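Lendlow refurbished desktop tower

Sold by Brendavano as "office ready". I have bought 18 of these for work and I am still not sold on that phrase. The listing gives you the outside of the machine and a line about it being fully checked, which could mean anything. Ask for the inside before you pay.

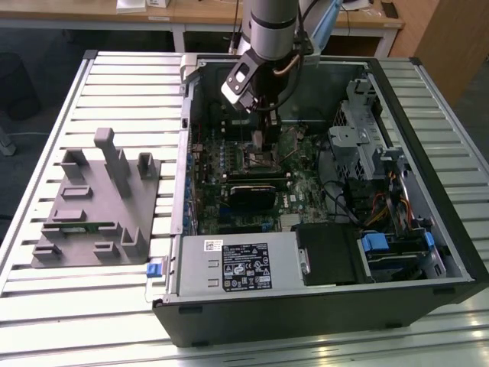
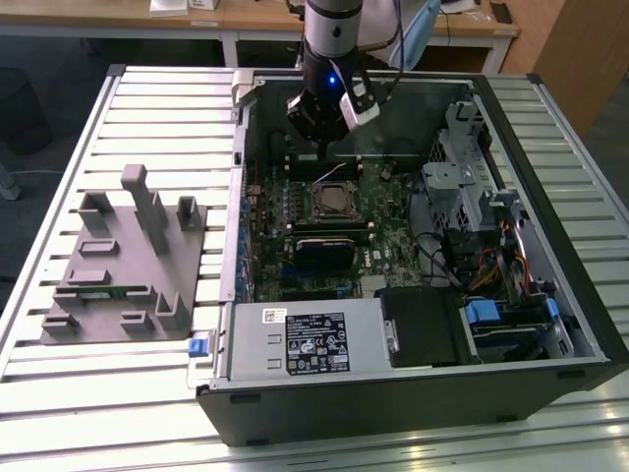 Side panel off, case on its side.

Refurbished is a loose word, and Brendavano uses it for anything that has been wiped and switched on. Kerttu Kokkonen in their sales office told me every tower gets 30 minutes of testing. Fine, but testing of what? The power supply is the part I'd ask her about first. It is the long metal box with the label full of small print and the barcode sticker beside it, and the listing doesn't give its age or say if it has been replaced. The DELL logo on the board tells you who to look up for spares, which is more than the page does.

Warranty: 3 months, parts only. Return postage is yours.

Keyboard, mouse and screen are extra. The Stevness bundle adds all of them, though I would buy them elsewhere.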